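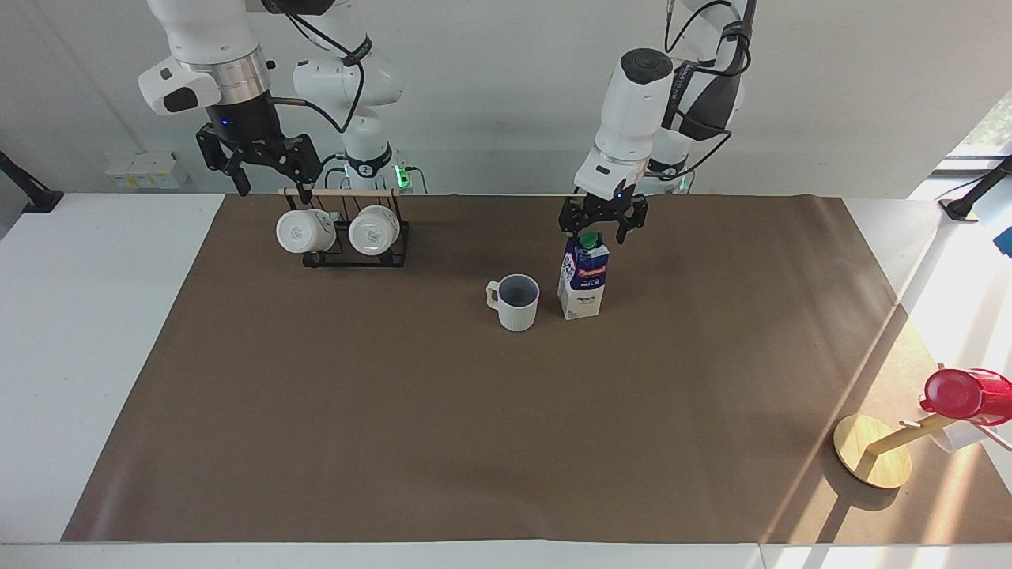
**Figure 3.** The two-arm table setup used for the breakfast tasks, with the mug rack, the milk carton and the upright mug on brown paper.

### 4.2 Does the second arm need its own labels?

I went into this part pretty sure the answer was yes. Our first batch had 687 demos, and every one came with a separate text label for each arm ("right: rack, left: carton" and so on). Stanisława Sadowski did most of that labeling by hand, and she'll tell you it's slow going!

So we trained Trirkis twice — once with the per-arm labels and once with a single line for the whole task — and ran each version 300 times on layouts like the one in Figure 3. The single-line version failed 26 more times than the labeled one. I'd expected a much bigger gap (I had a bet going with the Gadmont folks, and I lost it).

Most of those extra failures came when both arms had a target at the same moment, say the carton cap on one side and the rack on the other. One arm would stall and wait for its partner. We then grew the single-line set to 1293 demos, keeping everything else fixed, and the stalls got rarer but didn't go away. Mugs on the rack were still harder than the upright one — the handles leave the fingers very little room. Section 4.3 looks at the stalls alone.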